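Course: Practical Automation, second part
Handout 4: Rules for a shared table with two arms
Prepared for the Tarneo training room

Please read this handout before the practical session and bring it with you. We will not repeat everything in the class, and room 223 is small, so it is better if everybody knows already what is allowed and what is not.

1. Where the rules come from

There are three levels of rules, and students often mix them. The first level is the law of the country where the machine is used. The second level is the published standards. For industrial robots the most known is ISO 10218, and for work close to people there is the technical specification ISO/TS 15066. The third level is the house rules, which each site writes for itself. In our case these are the Tarneo house rules, and they are stricter than the other two in some points. When two levels say different things, you follow the stricter one.

A common mistake is to say "this arm is a collaborative arm, so it is safe". A standard does not look at the arm alone. It looks at the whole application: the arm, the gripper, the thing in the gripper, the table and the person. An arm which moves slowly with a sponge is one case. The same arm with a knife is a different case, and the risk assessment must be made again.

2. The risk assessment sheet

For every task you fill in one sheet. At Tarneo it is the Pokutley form, and in the older folders you may find the Berchtold form, which has the same questions in another order. Write the task in one sentence. Then write each object which is on the table, also those which the arm will not touch. Many groups forget this second kind of object.

For each object, answer these questions:
Can it cut or pierce?
Can it become hot, or does it carry mains voltage?
Can it roll, tip or spill?
What happens if it falls from the gripper at the highest point?

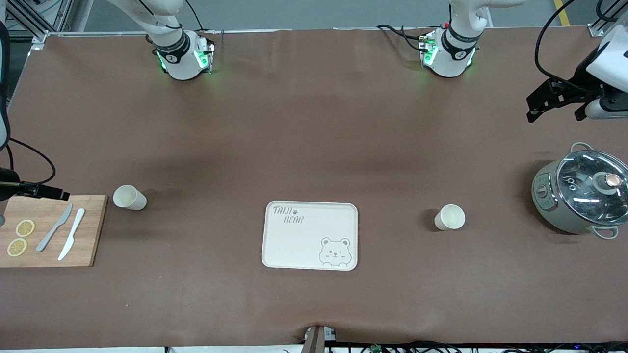

For kitchen tasks the sheet becomes long very quickly. Knives go in the first question, an electric cooker in the second, and a paper cup in the third, even if the cup is light and seems not important. A glass lid must be written separately from its pot. Food is also an object. Lemon juice makes a board slippery, and it is not good for connectors.

3. Knives

Two knives on one board are permitted only if the task needs both. A knife is put down flat, never with the tip over the edge of the board. No person hands a knife to a gripper while the arm is enabled. You put the knife on the board, step back behind the line, and only then you enable the arm.

4. Speed and reach

In set-up mode the speed limit of our house rules is 50 mm per second at the gripper. This is lower than the standard asks, and we keep it so. Where the reach of two arms overlaps, you mark the overlap zone on your drawing, and only one arm may be inside it at a time. The Tridach controller can check this, but you must switch the function on yourself and write on the sheet that you did it.

5. Cables

Walk along the table before each start. Look if a cable can be caught by a moving joint in the full range, not only in the starting position. A cable on the tabletop is counted as an obstacle.

6. Before you leave

Disable both arms, unplug heating devices, put knives in the drawer and sign the sheet. Sheets are kept in folder 307. Unsigned sheets are returned to the group and the task is not marked.

For next time: complete one sheet for the task "put a lemon slice in a cup" and bring it on paper.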